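Raise Your Prices Before You Have To

When I opened my little repair and alterations shop in Laltadport, I set my prices the way I suspect most people do, which is to say I looked at what the place down the street charged and knocked a bit off. I was so afraid of hearing someone say "that much?" that I would have hemmed trousers for a sandwich. It took me six years to touch that price list, and I wish I'd done it in the second.

So let me make my case, and you can tell me I'm wrong over coffee sometime. I think a small business ought to raise its prices a little every single year, on a date picked well ahead, whether or not the owner feels brave that month. Mine is in June. The new list goes up on the wall by the counter, the old one comes down, and I go back to work.

The trouble with waiting is that you only raise prices when you're already in a pinch, and then the jump has to be a big one. My first increase was 20 percent, all at once, and oh, I lost sleep over it! I wrote a long letter to my regulars explaining the rent and the thread and the electric bill, and I'm sure most of them never got to the second paragraph. A few left. Far more of them said they'd wondered when I was going to get around to it.

Aurelio Tejada, who had the print shop next door in those days, disagreed with me from start to finish. He held that steady prices were a kind of promise, and that people drove in from Hanrahan just because they knew what they'd pay. I loved him for it, and I still think he was subsidizing those drives out of his own pocket. The year he finally added up his costs, he was short by 4,000 dollars on jobs he had believed were paying their way.

I'll grant that some customers feel even a small increase. I keep a handful of old rates for people who have been with me since the beginning — my oldest regular is 71 and pays what she has always paid — and I don't lose a minute's peace over it. A kindness like that is much easier to afford when the rest of the list is honest.

If you're just starting out, pick your month now, while it costs you nothing, and write it on the calendar in ink.

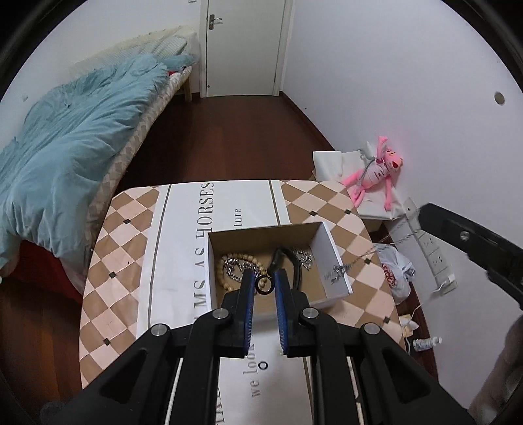

Laltadport Small Shop Owners' Club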